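Ticket: Foil refill pouches, complaint about side seals
Product: Hviid refill pouch, plain silver
Opened by: Flosstead packing room
Status: Open, waiting on supplier

Flosstead says the pouches from the August delivery are splitting at the seam. Beltwood, who sold them to us, says we are crushing them. I don't buy either story yet. We were sent 2 cartons of 200, and so far the whole case against the seals rests on five pouches that somebody put aside without writing down which carton they came from.

First check was the work surface, as Beltwood suggested a rough spot on the teal background. Wiped it down, ran a cloth over it, nothing caught. 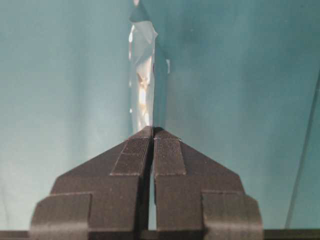
Page last changed: 17 May 2022

The supplier's reply is below, shortened. They say creasing in the body of the pouch is normal and doesn't affect the seal. Maybe so. They also say a ragged outer edge is "cosmetic," and I would like to know how they tested that — the reply doesn't mention a test.

What I can say is that the two sealed sides don't match. One is a wide, flat strip with small jagged notches and bits of foil along its outer edge. The other is narrower and a little wavy, with small crinkles. The middle of the pouch is badly creased, but a creased pouch is not a leaking pouch, and I'm not signing off on a refund claim that mixes up the two. 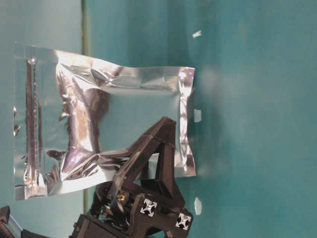
Does a wrinkled pouch need to be thrown out?
Only if it fails the water test. Fill it a third of the way, close it, lay it on a paper towel and check the towel after 3 hours.

Still to do: water test on the five set aside, then the same number from an unopened carton. Mosdale has asked to switch brands before we have a result. Told them to wait.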